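Comparison of two finger pads for the hand-held gripper
Project report, Colton Girard and Ivars Jõgi
2020-06-17

3. Test method

We tested two pad types on the same gripper body: the smooth rubber pad which we had from the beginning, and a black foam pad that we cut from a Barta sheet. For each pad we made 80 grasps on small household items. One of us held the tool and the other wrote the result in the table. A grasp was counted as good when the item stayed between the fingers for the full lift.

The camera on the tool has a very wide lens, so straight lines become curved near the border. We did not correct this, because we judged the grasps by eye and used the video only in case of doubt.
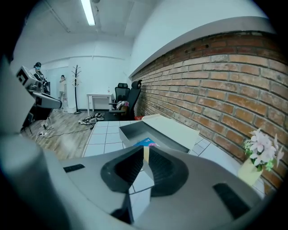

Figure 4. View from the tool camera, with the foam-padded fingers in front of the open box on the tiled table.

4. Results

With the rubber pad 19 grasps failed, most of them on thin or soft items. With the foam pad eight grasps failed. The foam is better for light things, but it becomes flat after many closings and we had to replace it one time during the tests. Replacing took six minutes, which is longer than we planned.

A weak point of our work is that both operators knew which pad was mounted. Also the person with more practice (Ivars) did most of the foam grasps. In September we want to repeat the test with equal turns and with the thicker foam from Lelow.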